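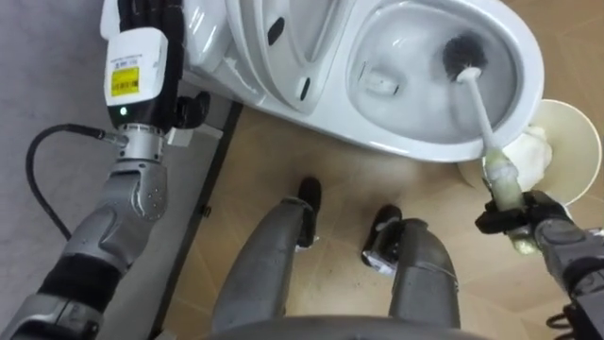 Figure 3. Toilet bowl with the seat and lid raised and a brush against the inner wall.

3.2 Water use in the households

The survey in Tondton covered 100 households, and all of them had a water meter installed before June. We asked each household to write down every flush during 8 days, together with the time of day. The readings were compared with the notes at the end of the period. In two buildings on the Zindell side the meters are shared between neighbors, and these buildings were left out of the comparison.

The flush was the largest single use of water in most of the homes, before the shower. The mean total per household was some 1360 liters for the whole period. Homes with an older tank used clearly more, also when the number of persons was the same.
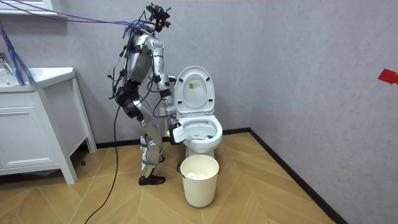 Why were the flushes noted by hand when a meter was already present?
The meter gives only the total for the home, so the notes were needed to separate the toilet from the other uses.

Sunday showed the highest number of flushes, mostly before noon.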